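6. Setting up the pick-and-move planner

You should have finished section 5 by now, which means both arms home without complaint and the fixed camera shows a live picture in Pullwood. If either of those is untrue, go back. The planner is a patient piece of software, but it will happily plan a lovely motion for an arm that isn't listening.

6.1 Start the planner

1. Open a terminal on the control machine and start the arm driver. Wait for both arms to report READY.
2. Open a second terminal and start the planner:
pullwood plan --config bench.conf
3. The planner listens on port 2157. If something else has taken the port, it prints one line saying so and then sits there looking busy. Read the first line.
4. In the Pullwood window, click Connect. Two arm names appear in the list on the left of the window.

Note: LEFT and RIGHT are the robot's own left and right, as if it were facing you over the table. The fixed camera looks back at the robot, so the left arm shows up on the right side of the picture. Everyone gets this wrong once. Illia Kovalchuk got it wrong for most of August and then wrote this note.

6.2 Draw the regions

The planner needs to know where things come from and where they go. It does not work this out from the color of the trays, whatever you may have heard at lunch.

1. Put the trays on the mat and leave them there. They don't have to be square to the table. The region tool takes any four corners.
2. Choose Regions > New and click the four inside corners of the tray that holds the items. Name it source.
3. Do the same for the other tray. Name it target.
4. Set Margin to 13 mm for both. A smaller margin lets the planner try for items hard against the rim, and you will hear the result.
5. Save. The asterisk in the title bar goes away when the file has really been written, and stays there when it hasn't. There is no error message. We have asked.

Caution: Moving a tray after this step does not move its region. The arm will go to where the tray used to be and put things down with total confidence.

6.3 Check what perception found

1. Click Detect. Each item in the source region gets an outline and a score.
2. Look at the outlines before you look at the scores. A high score on the wrong outline is still the wrong outline.
3. If two small items sit close together and come back as one, lower Merge Distance a notch and click Detect again.
4. If a ring-shaped item (a tape roll, say) comes back as a solid disc, turn on Allow Holes. With this off, the planner believes the middle of a roll is made of roll, and aims for it.
5. Anything you can see through may drop in and out between detections. Set Hold Last to 3 so that a missed detection or two doesn't cancel the plan.

Shiny trays reflect the ceiling lights, and older builds reported the reflections as objects. The current build mostly doesn't. If yours does, tick Ignore Highlights, then check that it hasn't also started ignoring your items.

6.4 Assign the arms

1. Under Roles, set LEFT to Pick.
2. Set RIGHT to Wait. A waiting arm holds its pose with the gripper open and is treated as an obstacle by the planner, wherever it happens to be.
3. Leave Handover off for now. It's covered in section 8, along with its many moods.
4. Set Grasp to Top, Rim for rings and Top, Center for everything else. Auto will choose for you. Auto was written by Efe Balogun, who uses Manual.

Warning: Keep hands and sleeves out of the workspace from here on. Perception looks for items in the regions you drew. It has never heard of your elbow.

6.5 Run one pick

1. Set Speed to 2. The scale has no units and nobody in the office will defend it.
2. Click Plan. The path is drawn over the camera view. Follow it with your eyes all the way to the end, paying most attention to the stretch just before the grasp, where the fingers pass whatever is sitting next to the item.
3. If the path clips a neighbor, raise Approach Height and plan again. Don't nudge the neighbor over by hand unless you also click Detect again.
4. Click Step. The arm moves to the approach pose and stops.
5. Click Step again. The arm goes down and the gripper closes.
6. Compare the camera view with the gripper readout in the Status tab. The readout should say HOLDING. If it says CLOSED, the fingers have met each other and the item has been left out of it.
7. Click Step to lift, and once more to place. To back out at any point, click Retreat. Stop is for when you mean it, and you'll have to home both arms afterward.
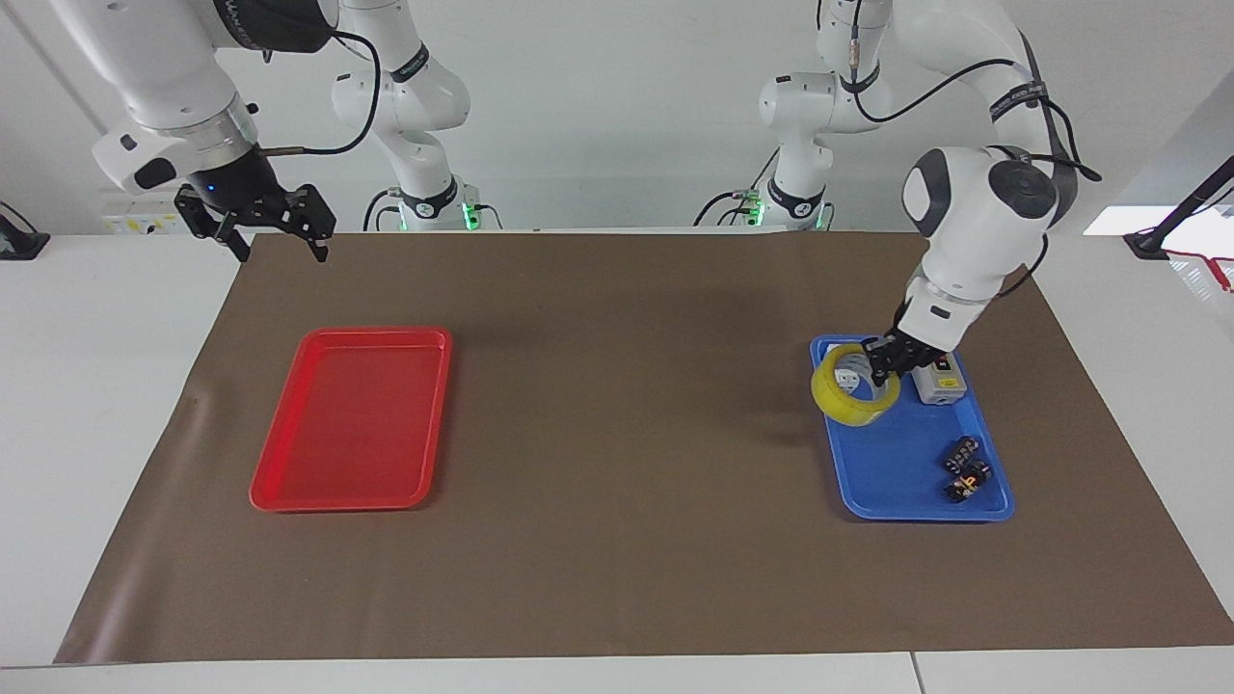
6.6 Save the run

1. Choose File > Save Run while the plan is still loaded. Closing the window first discards it.
2. Add a short label. Sum-yee Su reads these when she tunes the planner, and "test", "test new" and "test new REAL" have not helped her so far.
3. Repeat 6.5 for each remaining item at the same speed before you touch Run All.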